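Restrepo Cell, Grasp Trials on Film-Wrapped and Cylindrical Items
Pre-Run Inspection Checklist with Comments
Revision 6
Date of inspection: July 24, 2022
Site: Jarkilach, bench hall
Policy under test: Sinlow
Controller: Kestik

Use one sheet per session. Mark each line OK, NOTE or FAIL. A FAIL in Sections A or B stops the session. A NOTE anywhere else goes in the log with the trial number it first applies to.

SECTION A. POWER AND STOPS

A1. Emergency stop on operator side, press and release. OK
A2. Emergency stop on pendant, press and release. OK
A3. Controller restarts only after manual reset. OK
A4. Speed limit loaded and matches the session file. OK
Comment: limit was still set to the calibration value at power-up. Reloaded and read back before A5.
A5. Arm holds position with brakes on, no drift at the flange. OK

SECTION B. GRIPPER

B1. Mounting bolts at torque, witness marks aligned. OK
B2. Fingers open and close over full travel without catching. OK
B3. Finger tips meet square when closed on nothing. OK
B4. Finger faces free of tears and lifted edges. OK
Comment: wipe the faces dry. Solvent was used before the February sessions and the first trials after it showed more slip than the rest of the set. Those trials are kept in the data but flagged.
B5. Grip force zeroed with fingers open. OK
B6. Closing force set to level 4. OK
Comment: level 4 is the only setting used for the reported results. The lower levels drop the rigid cylinders during the lift. The higher ones crease the film enough to change the item for the next trial.

SECTION C. ITEMS AND GRASP CHECK

C1. Item set complete against the packing list. OK
C2. Each wrapped item closed, no split seams. NOTE
Comment: one wrapper replaced before the session. Replacement is the same film, cut from the same roll.
C3. Test grasp on a single rigid item. OK
C4. Test grasp on a rigid item together with a wrapped item. OK

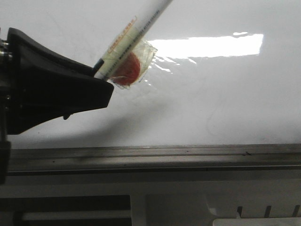
The double grasp in C4 is the case the method was written for. A top-down grasp planner scores each object on its own mask, and when a cylinder lies over a film wrapper the two masks run together. Sinlow scores the contact region and then checks the load at the wrist during the first part of the lift. If the load is higher than the expected value for one item, the trial is labeled as a multiple pick and the arm returns to the release pose.

C5. Wrist load reading returns to zero after release. NOTE
Comment: film can cling to a finger face after opening. The reading does go to zero because the film weighs too little to register. Do not use the wrist load alone to confirm release. Check the wrist view as well.
C6. Items returned to start positions from the printed layout. OK
Comment: turn the cylinders so the labels do not all face the same way. In Revision 5 the layout fixed the label side, and the policy learned to grasp next to the label.

SECTION D. CAMERAS AND LIGHT

D1. Fixed camera locked, lens clean. OK
D2. Wrist camera locked, cable clear of joint 6 over full rotation. OK
D3. Both streams recording, time stamps agree. OK
D4. Exposure locked on both cameras. OK
D5. Overhead light on, blinds closed. OK
D6. Reflections checked on the panel and the work surface. NOTE
Comment: glare is accepted if it stays in one place through the session. Moving glare is a FAIL. The segmentation step has proposed grasps on bright reflections, and the filter added for this works only on patches that hold still between consecutive views.

SECTION E. WORK SURFACE

E1. Surface flat and fixed, no rocking at the corners. OK
E2. Surface clear of items before the background capture. OK
E3. Loose debris and marks reviewed in the wrist view. NOTE
Comment: small white specks and a thin dark line that could be a hair or a scratch. Logged, and the background capture was taken with them present. If the surface is wiped during a session, repeat the capture before the next trial.
E4. Fingers fully open at the capture pose. OK
Comment: a partly closed gripper changes the finger silhouette, and the stored finger mask no longer covers it. The uncovered strip is then read as a dark object near the bottom border.

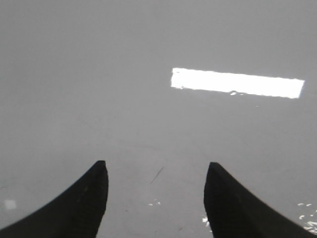
Is the background capture needed before every session if the surface has not been changed?
The capture is required every session. Light level and camera seating vary from one power-up to the next, and the difference step compares the live view against the stored one pixel by pixel. A capture from an earlier session gives false regions along the edges of any bright patch.

SECTION F. TRIAL RECORD

F1. Session file opened with the correct item set code. OK
F2. Trial counter continues from the previous session. OK
Comment: counter stood at 381 at the start. Planned total for the study is 700.
F3. Success rule printed and posted at the bench. OK
Comment: a trial counts as a success only if the requested item alone is lifted, held for 4 seconds and released inside the target area. A correct item lifted with a second one attached is a failure of type M. A film item that stays on the finger after opening is a failure of type R.
F4. Manual resets logged with a reason code. OK
F5. Failed trials kept, not repeated under the same number. OK

SECTION G. OPEN POINTS

G1. Type R failures are labeled by hand from the wrist view. Labeling rule for film that falls off late is still undecided. For now, mark R if the film is on the finger when the arm starts to move away.

G2. Load threshold for multiple picks was set on cylinders and carries over poorly to the lighter wrapped items. Two wrapped items picked together can pass as one. Threshold per item class is in the next Kestik configuration and must not be loaded before the current set is complete.

G3. Line B4 needs a wear limit. The present wording leaves it to the inspector.

Result of inspection: session may start. Notes carried forward: C2, C5, D6, E3.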